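Jarex Play Kitchen Corner at Plomemer: Frequently Asked Questions

Last updated Mar 27, 2021

Booking and turning up

Do we have to book?
For the morning sitting, yes. In the afternoon you can wander in and take your chances. June fills up first, when every family in Pemcombe remembers at once that children need entertaining.

How long is a sitting?
50 minutes. Children will tell you this is an outrage. Adults have been known to check the clock after 14.

What ages is it for?
Three and up. There is no upper limit, though anyone over the age of 24 should be prepared to pour the tea.

Do grown-ups have to stay?
Yes. It's a tea party, and you are the guest.

The food (none of it is food)

Is any of it edible?
No. The cakes are toys, the biscuits are toys, and the doughnuts have been licked by people who were told this in advance. Real refreshments are sold at the Kwok counter by the door.

Can we bring our own cake?
Only for birthdays, and only if it stays on the table by the window. Real icing and toy icing look much the same to a two-year-old sibling – and to several grandfathers.

Do you wash the play food?
Between sittings, in warm soapy water. The sprinkles are part of the toy and won't come off, however hard your child scrubs.

The plates and trays

Why is there a grown-up plate in with the toys?
A pretend cake on a proper plate gets handed round with a good deal more ceremony. The red one with the gold edge is always the first to be fought over. It has its share of small scratches and pale specks, and we think it has earned them.

Does it matter which cake goes on what?
Not to us. The cream tray with the wavy rim usually gets the iced things, such as the blue-topped round with the little flower and the white ring doughnut. If your child wants to serve soup on it, serve soup on it.
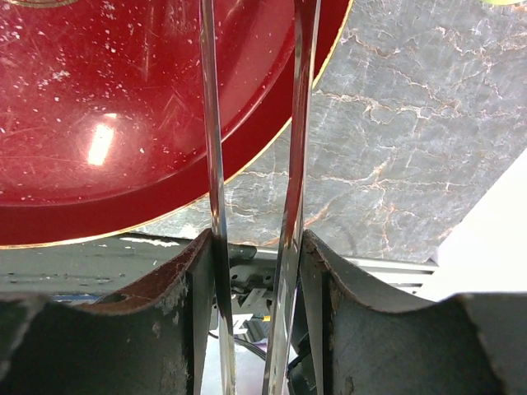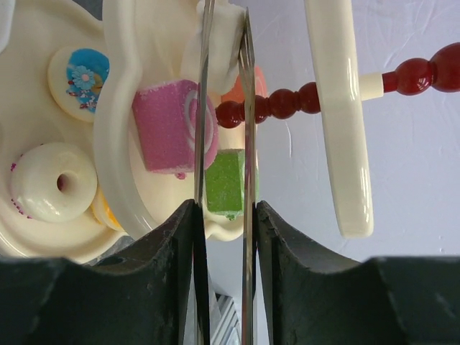

Breakages and tidying up

What happens if we break something?
Tell us, and we'll sweep up. We don't charge for accidents. Throwing is a different conversation.

Who tidies up?
You do, with five minutes to go. Plates are stacked on the side and play food goes back in its box. Please check pockets before leaving, yours included.

We got home and found a biscuit in the pushchair. What now?
Post it through the door or bring it next time. No questions asked.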